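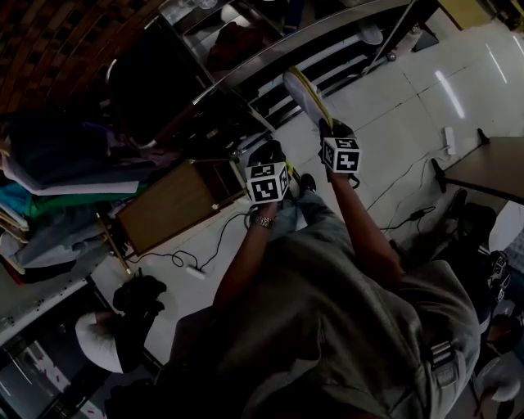

A wristwatch worn on the left wrist, with a gray-green hooded jacket.

Drernstead Records Questions Value of "Overnight Star" Label as Singer Kristine Salazar Readies Second Album

CUSTIER, 26 Oct 2023 - Drernstead Records will release "Rolen," the second album by singer and television actor Kristine Salazar, in May. The label is asking reporters to go easy on the word "overnight."

Salazar, who played the younger sister in three seasons of the family drama "Cuypers," has been written up this year as a newcomer. She has been singing for pay for 16 years. Her first album sold poorly, and Drernstead sees little point in hiding that.

"I read one profile that said I was discovered in a coffee shop," Salazar said. "I auditioned seven times for that show. I don't even drink coffee."

The label is also wary of the streaming numbers now being passed around fan pages. Some of those counts include clips from the show in which Salazar hums for a few seconds. Drernstead has left them out of its own materials and will not be quoting a total.

"A big number gets you a headline, and then what?" said Gerardo Ocampo, who runs the label. "We'd like to know how many people play a song to the end. I haven't seen a chart yet that tells me."

"Rolen" was produced by Efren Rivera and has two duets with Erlinda Macapagal. Salazar wrote most of the lyrics. Reports that the record is about her former castmates are wrong, as are reports of a tour with all of them. A few small shows are being discussed, and none has been booked.

Review copies will go out before the release. Drernstead is not offering advance quotes from friends of the artist.

Press contact: Kenneth Padilla, Drernstead Records, Custier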